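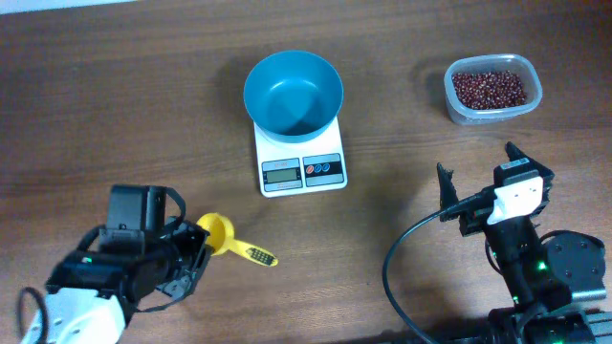
4. Recording your first task: scoop and weigh

By now both arms are homed and the cameras are streaming, so you get to do the fun part. In this section you'll record demonstrations of a two-arm job in Varkirero: one arm picks up a scoop, brings beans over to a bowl on a kitchen scale, and the other arm works the scale's buttons. It's a lovely starter task. There's a tool to hold, something small and rolly to carry, and a button that has to be hit in the right spot, and you can clean up the whole thing with one hand.

4.1 Set the table

1. Put the scale near the far side of the table, centered between the arms, with its buttons facing the arm bases. Set the empty bowl on it.

2. Place the open bean container to the right of the scale. Leave a gap of bare table between them wide enough for the scoop to pass through without brushing the bowl.

3. Lay the scoop on the left, where the left gripper can reach it.

4. Move both arms by hand through the full reach of the task, then check the cables. They should hang in an easy curve and never pull tight.

Note: Small dry beans are great for this. Rice and lentils get under the scale and into everything else, and flour is out of the question.

CAUTION: Keep your fingers away from the grippers whenever the followers are live. The arms copy the leaders right away, including when you bump a leader with your elbow.

4.2 Record an episode

1. Open Varkirero, choose New Set, and type a task sentence. Use plain words: "scoop beans into the bowl and zero the scale" is fine. Keep the same sentence for every episode in the set.

2. Check that all the camera views are live. The wrist views matter most here, so wipe those lenses before you start.

3. Press the left pedal. You'll hear 2 beeps, and recording starts on the second one.

4. Close the left gripper on the scoop's handle and lift. Hold it close to the end so the fingers stay clear of the cup.

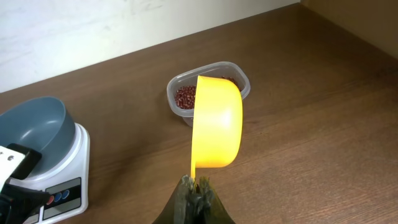

5. Bring the scoop over the container, tip it down into the beans, and level it as you come up. Take your time with the leveling. A smooth, slightly slow motion gives the model far more to work with than a fast one with a wobble at the end.

6. Carry the scoop to the bowl and pour low, with the cup just over the rim. Shake once if beans stick.

7. Put the scoop back on the table and return both arms to rest. Press the right pedal to save.

If you fumble the grasp and recover, keep the episode! Recoveries are some of the best examples you can collect. If you drop the scoop where the arm can't reach, press both pedals to discard and go again.

Between episodes, pour the beans back and shift something a little: turn the container, slide the scoop, move the scale a finger's width. Kwan-ho Chou, who put together our Stininbridge set, changed the layout every 6 episodes and ended up with 602 keepers, and the model trained on them handled a moved container beautifully.

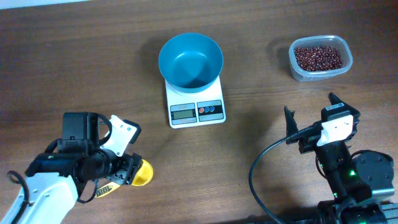 Do both arms have to move in every episode?

One arm can stay still for as long as you like. Varkirero records the joint positions of both arms the whole time, and holding still is part of the example. Just don't let go of the idle leader, or it will sag and the follower will sag with it.

4.3 Add the button press

Once scooping feels easy, record the button part as its own set and join the two later.

1. Start with the gripper closed. A closed tip gives you one point of contact, and that makes it much easier to hit TARE without catching MODE, which sits right beside it.

2. Come in from above and stop just over the button. Wait a beat.

3. Press straight down, hold for a moment, and lift straight up. Don't drag the fingertip across the panel.

4. Watch the wrist view while you do this. From the head camera the two blue buttons are tiny, and you'll learn to love the close-up.

CAUTION: Set the Tulleck force limit to Low before recording any press. A kitchen scale will put up with a lot, but the load cell underneath won't forgive a full-strength push.
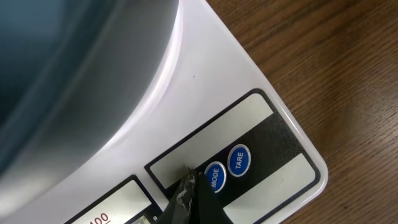 4.4 Check and export

1. Open the set in Review and play each episode at double speed. Mark it Keep, Fix or Drop.

2. Trim the dead time at the start. Leave the pause before the press alone — the model needs it.

3. Choose Export, then Peng format. Long episodes are split into chunks of 2,118 steps, with the task sentence copied to each one.

4. Copy the export folder to the training machine and go on to Section 5.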